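Two Hours at the Hallodham Pottery Works

The Hallodham works sits at the end of a gravel road behind the old grain depot, and the turn is easy to miss. I drove past it twice. The open day started at 10 a.m. and the lot was already full by then, so most of us parked on the grass along the fence and walked back.

Hallodham makes tableware, mainly plates, bowls and mugs for restaurants and small hotels. They open the building to the public once a year, in February, when the order book is thin and one of the kilns is down for maintenance anyway. Admission is free. You sign a sheet, get a paper badge and wait for a group to fill up.

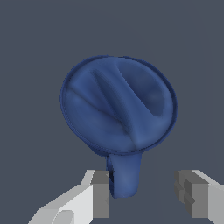

Nayara Godoy
Staff writer, Crafts and Small Industry

My group had a dozen people in it, among them a retired couple who collect stoneware, a high school ceramics teacher and a man who runs a diner and wanted to talk about chipped rims. Our guide was Everaldo Caldeira, the production manager. He has a quiet voice and the building is loud, so I stayed near the front.

The tour follows the clay. It starts in the yard, where the raw material arrives in big sacks and is kept under a tin roof. Hallodham buys three clays and blends them in-house. Caldeira would not give the proportions, but he did say the recipe changes a little every season depending on what the supplier sends. A test batch is made from each delivery, fired, and broken with a hammer to look at the inside. There was a bucket of these broken pieces by the door and we were allowed to handle them. The good ones had a tight, even gray break. One had a dark streak through the middle, which he said came from firing too fast.

From the yard you go into the mixing room. The clay and water go into a tank with a slow paddle, then through a screen, then into a filter press that squeezes out most of the water and leaves stiff cakes the size of a doormat. The cakes go through a pug mill, which pulls the air out and pushes the clay through a round opening like a very thick sausage. A worker cuts the sausage with a wire. The press was off for the day, but they ran the pug mill for us. It smells like a creek bank in there.

Forming was the busiest room. Plates and bowls are made on plaster molds that spin under a shaped metal head. The machine drops, there is a short wet sound, and the plate is formed. The operator trims the scrap and puts the mold on a rack. Valdir Vasconcelos has worked that station for years and he talked without slowing down. He told us the mold does half the drying because the plaster pulls water out of the clay, and that a mold is good for 90 uses before the surface gets too soft to hold a clean edge. After that it goes in a dumpster. The ceramics teacher asked if she could have a few of the old ones. He told her to come around the back at the end.

Mugs are slower. The body is cast from liquid clay, called slip, and the handle is cast separately and stuck on by hand. Four people sit at a long bench and do handles all day. I watched one of them for several minutes. She scored both spots with a small comb, brushed on slip, pressed the handle in place, wiped the seam with a damp sponge and turned the mug upside down to see if the handle was straight. If it was off, she pulled it and started over. The bench has a radio, two space heaters and a calendar from Rarnach, the company that supplies their glaze materials. 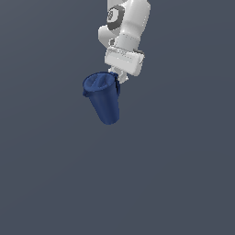
Drying takes longer than I would have guessed. The racks are rolled into a warm room and left there, plates for a day and mugs for two. Caldeira said more ware is lost in drying than anywhere else in the building, mostly to cracks where the handle meets the body. If the handle is wetter than the mug when it goes on, the two parts shrink at different rates. The cracked pieces have not been fired yet, so they go back into the mixing tank and nothing is wasted except the labor.

After that comes the first firing, then glaze, then a second firing at 2,003 degrees. I asked about the odd number and Caldeira said the controller works in Celsius and that is just how it converts. The large kiln is a brick tunnel with a car track running through it. It was cold for maintenance, and we got to look in from the loading end with a flashlight. The brick inside is glossy in places from years of glaze vapor. One wall had been taken down to the third course and new brick was stacked on a pallet beside it. The smaller kiln was running, and we were kept behind a yellow line.

The glaze room was the part I had come for. Hallodham has kept a sample tile for every glaze it has tested, and they hang on nails along one wall with a number on the back of each. There are 692 of them. Only eleven glazes are in production. Welington Lacerda, who runs the room, took down any tile we asked about and looked up the number in a ledger. A brown one with green spots was made for a steakhouse that closed before the order shipped. A plain white, tile 14, is still their best seller. The diner owner asked why white glazes show gray scratches after a while. Lacerda said those are usually metal from the knives, left on top of the glaze, and that a mild scouring powder takes them off. He sold the man on trying it before replacing his plates.

Lacerda also talked about a matte glaze that they dropped last year. Customers loved it in the catalog, but it stained with coffee, and forks squealed on it. They still get calls about it. A hotel called Clendis bought the last full set and has been asking for spares ever since.

Inspection is at the far end of the building, under the only good windows. Each piece is tapped with a wooden dowel and turned in the light. A sound piece rings and a cracked one gives a dull knock. Cauã Bittencourt let us try it with a tray of mixed mugs and I got two wrong. On a normal day the room handles over 2,000 pieces, and he said your wrist gets used to it but your ears get tired. Seconds go on a separate cart and end up in the shop at half price. Typical faults are pinholes, a bare spot on the foot or a drip on the rim.

The tour ended in the break room with coffee and a tray of cheese rolls, served on seconds. Caldeira took questions there for another twenty minutes – mostly about microwaves and dishwashers. His answer on dishwashers was that the machine does less harm than stacking does. Unglazed foot rings act like sandpaper on the plate below. He suggested a paper napkin between plates you care about.

The shop is one room off the lobby. Prices were fair and the line was long. I bought four soup bowls with pinholes and a small pitcher. The collectors filled two milk crates. The shop also carries table linens from Bisht, but I did not look at those closely.

A few practical notes for anyone going next year. Wear shoes you can wipe off, as the floor in the mixing room is wet and the clay gets into everything. The building is heated unevenly, so the yard and the clay store are very cold and the room next to the small kiln is hot enough that people were carrying their coats. Children are allowed but have to be held by the hand in the forming room. There are stairs up to the glaze room and no elevator. The morning tours fill first, and the last one leaves at 3 p.m. Cards are accepted in the shop, but the reader went down twice while I was in line, so bring some cash.

On my way out I saw the ceramics teacher loading plaster molds into the back of a station wagon, with Vasconcelos handing them to her. She had spread a blanket under them and was asking if he had any more of the small bowls.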